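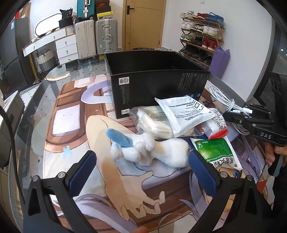 Wanted: People With a Lot on Their Desks

Posted 2023-09-22 by Ngozi Yusuf

Do you have a plush toy living next to your keyboard? A bag with a charging cable in it that you've never opened? A box you kept when you threw out everything else because it was a really good box? I want to meet you!

I'm Ngozi, I run the Mellgate Desk Project out of Conddale, and I'm looking for 30 people who will let me be nosy about the stuff on their desks and how it gets put away (or doesn't). I've wanted to do this for years. I used to work in an office supply store, and customers would come in for one pen cup and stay half an hour telling me what was going to go in it. Then they'd come back for a second pen cup. I started writing those conversations down on the backs of receipts and I suppose I never stopped.

What I'm trying to find out

Most advice on desks seems to be written for people who own a laptop, a lamp and a small plant. That's lovely for them. The desks I know look different. There's a big printed mat with some favorite character on it, and then things start landing on the mat: a fuzzy toy on its side, a cable looped up in a coil, another cable still in its clear plastic bag, the paper that came with something, a snack packet, the open black box that one of these things might have arrived in. You can't even see the art you picked the mat for!

So I'm interested in the sorting. When you sit down to clear a desk like that, what do you pick up first? Do you do all the trash, then all the cables? Do you move everything into one pile and pretend that's progress? (I do.) Does the toy get put away, or is the toy furniture? I asked my sister that last one and she looked at me as if I'd asked whether the window gets put away.

Who I'm looking for

You should be 18 or over and live close enough to get to Conddale, or be happy to have me come to you. You need a desk or table that you use for yourself most weeks. It can be glass, wood, a folding card table, a door on two file cabinets, whatever. Shared desks are welcome too, as long as the other person knows I'm coming.

I'd especially love to hear from:

People with a desk mat, and even more so a large one with an illustration on it. Anime, maps, cats, your own drawing, all good.

People who collect plush toys, figures, blind box things or stickers, and keep at least a few of them where they work.

People who order small electronics or accessories online and have opinions on the packaging.

People who get parcels or snacks from family overseas. If half the labels on your desk are in Chinese or Korean or Portuguese or anything else, please do write to me. The tidying books I've read never mention this and it changes what people keep. A friend of mine has a drawer of flattened candy bags from her aunt, and I don't think any label maker is going to solve that.

People who would call themselves tidy. I've had plenty of interest from the messy crowd already, so come on, neat people, you're interesting as well.

You don't need any kind of training and you don't need to be good at talking. Some of the best notes I have are from a man who said hardly anything and just sorted his cables by how annoyed he was at each one.

What you'd be doing

There are 3 visits, spread over a few weeks so your desk has time to go back to its natural state in between.

At the first one we just go through what's there. You tell me what each thing is and where it came from, if you remember. I sketch the layout in my notebook, badly. Please, please don't clean up before I get there! I mean it. I had one person in the trial round who vacuumed the inside of a pencil case. Bless her, but I learned nothing except that she's polite.

At the second visit I bring a bag of ordinary desk stuff and tip it out on your desk with your own things: cables with and without their little bags, instruction sheets, snack packets, small empty boxes, a soft toy or two. Then you clear it however you like, at your own pace, and talk as you go if you feel like it. I'm not timing you. You can be halfway through and decide to start over, and you can eat the snacks if they're sealed and you like the look of them. I'll want to know what was in your head when you put the cable in the box and the box under the desk, or when you folded up the paper sheet very carefully and then threw it out.

The last visit is the talking one. I bring coffee, we look at what your desk looks like by then and you tell me if anything stuck. If nothing stuck I'd like to know that too. There's also a bit of homework for people who enjoy writing, which is a story of one object on your desk, 1000 words at the very most, and shorter is completely fine. You can skip it and still take part.

Each visit takes up to 2 hours. You can stop at any point and still get paid for that visit.

What you get

You'll get $30 for each visit, paid on the day. If you come to me, I'll cover your bus fare or parking. Lirnutex, which makes the cable ties and small fabric trays I use in the sessions, has given me a stack of both, and you can keep whatever you find useful. They have no say in what I write. I told them up front that a lot of people in my trial round said they'd stick with a bread bag clip, and they took it very well.

You'll also get a copy of the booklet when it's done. I'm aiming for April, which my friends tell me is optimistic.

If you'd like to come to my place instead

Lots of people would prefer not to have a stranger in their bedroom looking at their snack collection, and I get that. I have the back room at Alemneh, the print shop by the post office, and there's a good big table in there and decent light. You'd bring the contents of your desk in a tote or a box. Lay your mat down first if you have one, then set things out the way they sit at home, or near enough. It works better than I thought it would. People's hands seem to remember where things go. The chair is terrible, so bring a cushion if you have a bad back.

There are stairs up to the front door of the print shop, but the side door is level and I can meet you there. Tell me when you write and I'll make sure it's unlocked. The restroom is on the same floor as the back room.

A few things people have asked me

Will you make me throw anything out? No! I'm not there to fix you. If you ask me straight out whether you need a third identical white cable, I'll tell you what I think, but I also own more of them than I'd like to admit.

Do the toys get handled? Only if you say so. I had someone who didn't mind me touching anything on the desk apart from one small fuzzy creature, and that was fine, I worked around it.

What about private papers? Put bills, medical letters and work documents in a drawer before I come. It's the one thing I do want you to move. I won't write down anything with your name or address on it, and in the booklet everybody gets a made-up first name. You can choose your own. So far I've had two Beyoncés.

Can my kid join in? Children can be in the room and they're welcome to help clear the pile, but I'll only be taking notes on the adults this time. I would love to do one on kids' desks later on.

I have a cat who sits on the desk. That's less a question and more of a message I keep getting. Yes, the cat can take part. The cat doesn't get the thirty dollars.

My desk is really small. Perfect. Small desks are where the hard decisions get made.

How to sign up

Write me a few lines and leave them at the Alemneh counter in an envelope with my name on it, or fill out one of the cards there (they're next to the greeting cards, on the left as you walk in). I'd like to know:

Your first name and the best way to reach you
Which times of day are good for you
Your place or the back room
Anything I should know, like stairs, allergies, dogs, roommates who sleep during the day
The five things closest to your right hand when you sit down at your desk

That last one isn't a test, I just love reading them. The winner so far is a stapler, a different stapler, a bag of dried mango, a stuffed shark and a note that says CALL HIM BACK.

I answer every card myself, so give me a few days. If I've already filled the places for people with desks like yours, I'll ask if I can keep your card for the next round. And if you know someone whose desk you think about sometimes, pass this along to them (kindly!).

Ngozi Yusuf
Mellgate Desk Project, Conddale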